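Teaching two arms to pack a poker case: by hand or by remote control?
Posted by Pranmont in Teaching and Demonstration

I want my two-arm setup to learn one long task: put the small pieces in the case, close the lid, then lift the case with both arms. I recorded 69 demonstrations by remote control, one leader arm in each hand. The arms learn to go to the case, but at the dice they wait and shake a little. Should I push the arms by hand instead, or only record more? The dice, the card and the dealer marker lie in front of the case, and the chips are already in the foam.

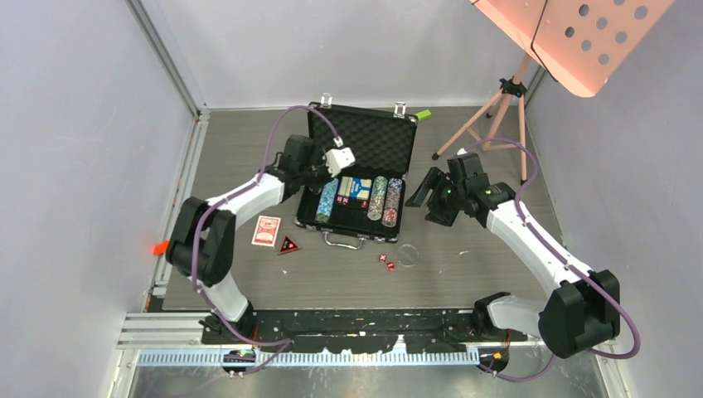

Isov
More data. I had 208 episodes before my policy did anything useful.

Skinner
I do not fully agree with Isov. Please look first at your pauses. When you drive by remote control, you stop before a small object because you judge the depth badly, and the policy learns this stop as part of the task. I cut the pauses from my recordings and the waiting became much shorter — the shaking needed a lower gain.

Pushing by hand is good for one arm. With two arms you need four hands, and your own body comes into the camera view. For the lift I would stay with remote control. Record it as a separate task, with the lid already closed, and move both leaders slowly. If one side goes up first, delete that episode.
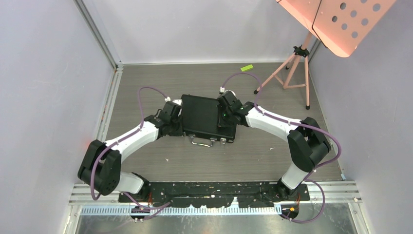

Both grippers on the closed case, handle to the front.

Pranmont
Thank you, I will cut the pauses first. Is 5 frames per second enough for the lift?

Skinner
No, too slow for two arms. Try 30.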